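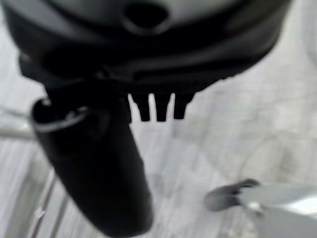
From the August home reviews

I've been through three drying racks in as many years, so when the last one folded itself up with a full load of towels on it I decided to spend a bit more and get the Plena Wondura. I ordered it from Skevetti, who had it in sage, white and a sort of porridge colour. I went for porridge. My sister thinks it's the ugliest of the lot and she may be right, but it goes with the skirting boards!

First, the good bit. It's rated to 10 kg and it feels like it. I put a double duvet cover, two bath sheets and a pair of soaking wet jeans on it the first night (not sensible, I know) and it didn't so much as lean. The legs lock with a proper clunk and the wings stay up by themselves, so you don't need a spare hand or a knee to hold them while you peg. There are 6 long rails on the top level and then a lower shelf for jumpers, and that shelf has changed my life a little bit. No more cardigans with shoulder points.

It's a big thing, mind. Measure first! I thought it would fit in the gap behind the bathroom door and it absolutely does not, so it lives in the hall and I go round it sideways with the washing basket. Folded flat it's much better, slim enough to slide down beside the wardrobe, though the feet stick out a touch and I've caught my toe on them more than once.

Now the grumbles. The sock clips are rubbish. They're sold as an extra and come in a little net bag, and two of mine pinged off before I'd got a single sock on. I've gone back to my old Sasaki pegs, the ones with the soft grip, and they sit on the rails nicely without leaving a mark. The instructions are one drawing on one bit of paper, and the drawing shows the wings the wrong way up, unless I've built it upside down and got away with it. And the rubber feet leave faint grey smudges on pale lino. They wipe off with washing-up liquid, but still.

Delivery was fine, a couple of days, in a box that had clearly been sat on. Nothing was bent. One end cap was missing and Skevetti posted me another after a single email, no arguing, so full marks for that.

Would I buy it again? Yes, for a family-sized wash I would. If you're on your own and mostly drying shirts, get the smaller Plena and keep your hallway. Skip the clips either way.

Four stars from me.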